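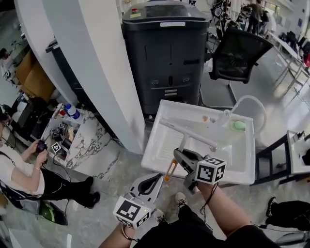

Jouko Hakala wrote in to ask whether hand-held grippers are worth the money if you already own a decent arm, and I promised him a proper answer, so pull up a chair, because I do go on a bit.

I've been trying the Tundberg pair for 16 sessions now, mostly around a sink, after a year with the older Kusico set. The first thing I noticed was the fingertips. They're rubber-padded with a ribbed surface, and they hold a plastic faucet handle far better than the smooth Kusico tips ever did (I used to wrap those in tape, which my colleagues found very funny). Long, awkward handles are where cheap grippers give up, and these didn't give up on me once!

The marker cubes on the sides are a mixed blessing. Tracking is lovely and steady, but I've knocked a cube against a basin more than once while reaching in low, and I'd gladly trade a little steadiness for a slimmer mount. The cable is my other grumble. It trails back along your forearm, and after 22 minutes or so of scrubbing motions you know it's there.

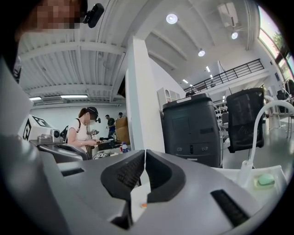

Áine Carroll disagrees with me on the weight, and says she'd take the heavier body any day if it means the jaws close evenly. Fair enough — she has stronger wrists than I do, and even closing is something the Tundberg does beautifully. Small, slippery things like a bar of soap still want a patient hand, though.

At 800 dollars for the pair it isn't a casual purchase. I'd still pick it over the Kusico for wet-area chores, and I'd keep the Kusico for folding and light tabletop work. Jouko, if your arm takes the Jonance adapter, try to borrow a pair first and give it 2 good afternoons.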